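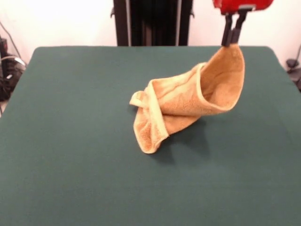
*A fuzzy towel, held up by one corner. Can you spot the smooth stripe near the edge?*

# Why is a towel so fuzzy?

I used to think a towel was a towel. You get out of the bath, you grab it, you rub your hair until it sticks up, and off you go. Then my niece Matilde asked me why her towel was all bobbly when her bed sheet was flat, and I didn't know! So I went and found out.

## It's all about the loops

Get a bath towel and look at it really closely (a magnifying glass is great for this, if you've got one). See those tiny curls of thread? They're loops, and there are thousands and thousands of them. Cloth made this way is called **terry cloth**, and the loopy part is called the **pile**.

Now think about a bed sheet. Its threads go over and under each other, nice and flat. A towel has those threads too, but it has extra ones as well, and the extra ones are left slack when it's woven so that they pop up into loops.

## Where does the water go?

Most bath towels are made of cotton, and cotton loves water. Every little loop can soak some up, and more water gets caught in the gaps between the loops. With so many loops, there's an awful lot of cotton touching your wet skin – much more than if the towel were flat.

## What's the smooth bit for?

Have another look at the orangey-tan towel at the top of the page. The band without any fuzz is part of the **hem**. A hem is an edge that's been finished off neatly so the threads can't come undone. If towels had raw edges, they'd shed bits of thread all over your bathroom, and sooner or later they'd start to fray.

## Try it yourself

You'll need:

- an old towel that a grown-up says you can use
- an old cotton hanky or a bit of worn-out sheet
- two bowls that are the same size
- a teaspoon and some water

1. Fold both cloths until they're the same size on top, and put one in each bowl.
2. Drip 5 teaspoons of water onto each one and wait a minute.
3. Lift them up by a corner. Is anything dripping?
4. Keep adding water, a spoonful at a time, and write down when each cloth starts to drip.

My hanky gave up first. My towel took 19 teaspoons, and then I got bored and went to make some toast.

## One more thing

Do your towels ever go stiff and scratchy on the washing line? The loops have dried squashed flat. Give the towel a really good shake before you hang it up and another when you bring it in, and lots of them will stand up again. Mind the cat, though – mine hates the flapping noise!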